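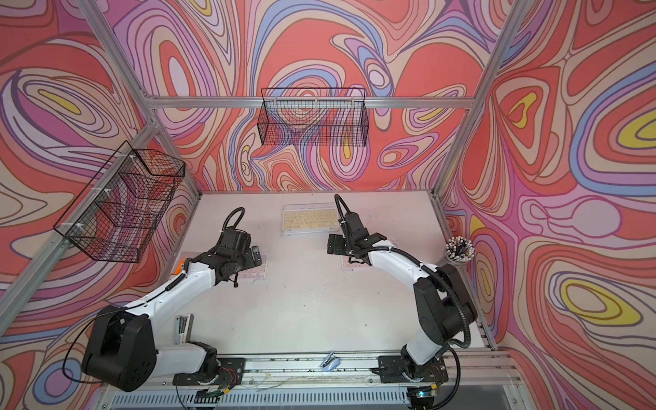

Ingeborg Hagedorn
Robot learning lead, Follport

Papers in my field still report one success rate per task, and I think we should stop. Our two-arm policy, Admasu, was trained on 240 demonstrations at a table with painted walls and office items on it. With the walls as they were, it scored well. We then changed only the background, and the score fell by about half.

Both numbers are true, but a single average hides the second. I would rather read a paper with 5 tasks and every condition listed than one with 50 tasks and a mean. Reviewers should ask for the full table, and authors should print the bad rows too.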